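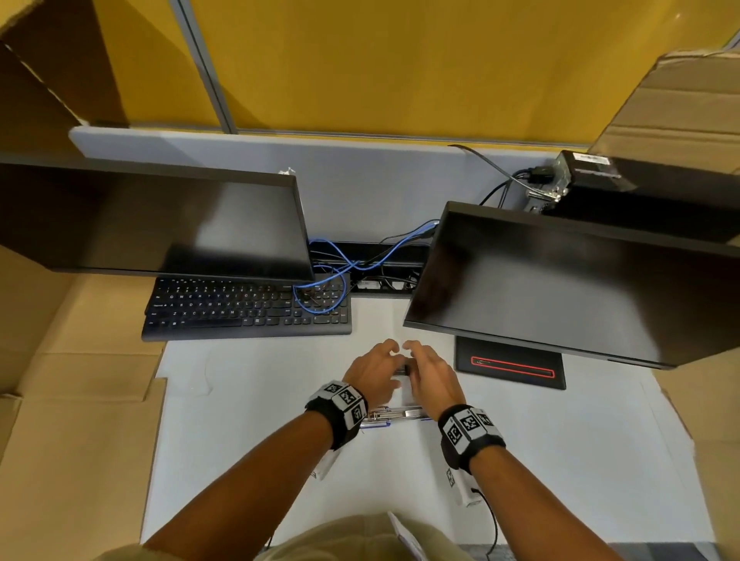

Progress report 2 to Kammont
Project: Desk assembly cell, equipment planning phase
Prepared by: Eglė Paju
Date: 2019-03-08

Status

The planning phase is on schedule. The equipment list is close to final, and we expect to ask for release of the second installment once the two open quotes are in. Spending to date is within the approved amount for this phase. One line, hand tracking, will cost more than we planned, and one line, computing, will cost less. Details are under Budget.

Work since the last report

Most of February went into recording manual work at the desk. We need these recordings to decide what the robot hands have to be able to do before we pay for them. Operators wear a marker band on each wrist and carry out short tasks with small parts and common hand tools. In the last report we had 21 usable sessions. We now have more than 50, which meets the target in the grant plan.

Ivars Kairys has gone through the sessions and sorted the tasks by the kind of grip they call for. His finding is that most of the tasks can be done with a two-finger gripper and a modest opening. The exceptions are tasks where one hand holds a small part steady while the other works close beside it. For these the fingers need to be slim, and the two arms have to come in from opposite sides without their wrists meeting. This rules out the bulkier of the two gripper models we were considering.

We also tested how well the markers are read during normal work. Reading is reliable when the wrists stay level. It gets worse when the operator turns the palm up, and we lose the band completely for short stretches. A band with markers on all sides would fix most of this. Cables on the bands are a smaller complaint, but operators did bring it up, and we have asked for a price on a wireless version.

Equipment decisions

Arms. We compared offers from Ceston and Protton. Both arms have enough reach for a standard desk. The Ceston offer is cheaper to buy, but the controller is sold separately and the service contract is required for the first two years. Protton includes the controller and lets us skip the contract. Over the life of the project the difference is small. We prefer Protton for the shorter delivery time, and have asked them to hold the quoted price until the end of the next phase.

Grippers. Two units of the slim model, plus one spare set of fingers. The spare set was not in the original list. We are adding it after talking with the Zariņš workshop, who have run the same model and replace the fingers regularly.

Computing. We had budgeted for a new workstation. The current one has kept up with recording, and Ivars believes it can also run the arms in the first stage. We propose to move this purchase to next year and decide then.

Desk and wiring. The cell will be built on a standard office desk, as planned. Network and power cables need to be rerouted before the arms are mounted. The work is minor and can be done by our own staff, but the desk will be out of use for 7 working days. We plan to do it while the arms are on order.

Budget

Arms and controllers: within the approved line if the Protton price holds.
Grippers: slightly over, for the spare fingers.
Hand tracking: over. The new bands and the wireless option were not foreseen.
Computing: not spent this year.
Wiring and mounting: no change.
Training: no change.

We ask for permission to move part of the computing line to hand tracking and grippers. The total does not change. A revised table will be sent with the quotes.

Risks

Delivery time is the main one. Protton has quoted seven weeks for the arms, and the mounting plates come from another supplier who will not give a firm date until we order. If the plates are late, the arms will sit in their boxes and the first trials will slip by the same amount.

The second risk is that our recordings cover too few people. Most sessions come from the same small group of operators, and their habits may have shaped the grip list more than we would like — left-handed work in particular is thin. We would like to continue recording at a lower pace and stop at 100 sessions. This needs no extra money, only desk time.

Next steps

Get the final quote for the wireless bands (Ivars Kairys).
Get the written price hold from Protton (Eglė Paju).
Order the mounting plates as soon as the budget change is approved.
Reroute the desk wiring.
Send the revised budget table and the request for the second installment.

Please let us know whether the budget change can be approved by email or needs a signed amendment. If an amendment is needed we would like to start on it now, as the plates cannot be ordered without it.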